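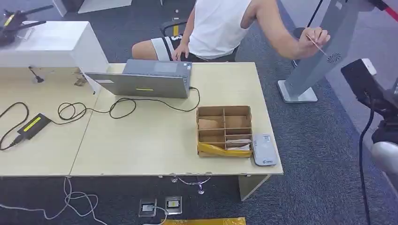

Desk week, before the cables got any attention. Cardboard tray front right, he's on the laptop side.

Okay so I said I'd post about the desks and then a bunch of you asked about the cardboard tray, so this is going to be a long one, get a snack

First the desks. They're two beige ones pushed together so you get one long surface, and I love it so much more than the separate desks we had at the old place. You can spread out! You can roll your chair down to the other end and be in a different job!

The catch is the seam. Everything small finds the seam. Pens, screws, one time a SIM tray that I fished out with a folded receipt. If you push two desks together, put something down the join. I'm trying a strip of felt next, will let you know

Also yes the front edges are chipped. Both of them. I've gone back and forth on edge tape and I think I'm leaving it? We lean on that edge all day and anything I stick there is going to peel by June

(someone is going to tell me iron-on. I have tried iron-on. I have an iron with beige glue on it now)

Cables!! So the black spaghetti on the left side. It loops over both desk tops, and the power adapter sits down at the front left corner, and the run goes all the way up toward the back of the laptop. That's a lot of desk to give to a cord

What I want is the adapter off the top completely. My plan is a little mesh tray screwed under the desk toward the back, adapter goes in there, one cord comes up behind the laptop and the rest stays out of sight

I bought a pack of 10 hook and loop ties from Grarnine and they're good, a bit stiff, the kind with the slot at one end so they stay on the cord when you open them. Get that kind. The loose strips end up on the carpet and then in the vacuum

Rule I'm trying to stick to: one tie at each end and one in the middle, and don't wrap it tight. Tight bundles look great for a day and then you need to move the laptop over a bit and you have to undo the whole thing

And label both ends. BOTH. Every black cable is the same black cable once it's under a desk. I use yellow tape because it shows up in bad light and I can read my own handwriting on it

Okay the tray. It's a brown cardboard organizer with cardboard dividers, makes a grid of little compartments. I keep getting asked where to buy one and the answer is I'd start with whatever box your glassware came in, cut it down low and keep the dividers

Things I've learned about cardboard trays: cut the sides low enough that you can see into the back row from your chair. If you have to stand up to look in it you'll stop putting things back

Flat stuff is the hard part. Flat things lie down in a compartment and then another flat thing lies on top and now it's a pile with walls. I'm going to try standing them on edge with a bit of folded card behind, like tiny files

The yellow plastic bag spilling over the front of it is the bag problem. Every desk has a bag problem. You open a thing, you keep the bag in case you need it, and the bag lives in front of the organizer forever being bigger than the organizer

New policy as of this thread: bags get folded into a square and go in ONE compartment, and when that compartment is full, something leaves. Ask me in a month

Somebody wanted to know why not just get a real drawer unit. I looked at the Zoltine one and it's pretty, but it's 67 dollars and the drawers are so shallow, and I'd have to give up knee room. Cardboard is free and if I hate the layout I get the scissors

I do think I'll wrap the front edge in packing tape though. That's where hands go in and out all day and it goes soft fast. Clear tape, one layer, fold it over the lip

Chairs, quickly, I know it wasn't the question. Black office chair, normal height, and if you're at a long desk with a laptop, please pull the laptop closer than you think. I spent a whole winter reaching for mine and my shoulder had opinions

Carpet plus rolling chair plus cables hanging down is the other one. Anything that hangs lower than your knee is going to get rolled over. Clip it to the underside, the little adhesive clips are fine if you wipe the desk with alcohol first and give them a night before you load them

Here's how I'm planning to do the whole thing, I gave myself 60 minutes and a podcast:

Clear the left desk all the way. Everything onto the floor on a towel, including the stuff on top of the white block at the back. Wipe it down while it's empty, get the cloth into the seam

Then power goes back first. Adapter, then the long run, then ties, then labels. No laptop yet, no matter how much you want to just plug it in and check something

Then the tray goes back, but farther in from the front edge. I keep it front right because that's where my hand goes, but an inch or two in means the sleeves stop catching it

Small gadgets last. Anything flat and power bank shaped gets its own spot, and I want it next to the tray so it doesn't wander under paper. Two days under a pile of mail is how I ended up buying a second charger once

Somebody at Polishchuk (the hardware place on the corner, they put up with me) talked me into rubber grommets for the back of the desk. I need to drill for those and I'm being a coward about it. If you've drilled a beige desk top without it chipping please tell me what bit you used

So far people are saying tape over the spot first and go slow. Tape I can do. Slow we'll see

Oh and for whoever asked, the mesh tray I'm looking at is the Grirkberg one, the short size. If anyone has it, does it sag in the middle with a heavy adapter in it? The reviews are all people putting one phone charger in there

Will add the after pics to this same thread when the felt shows up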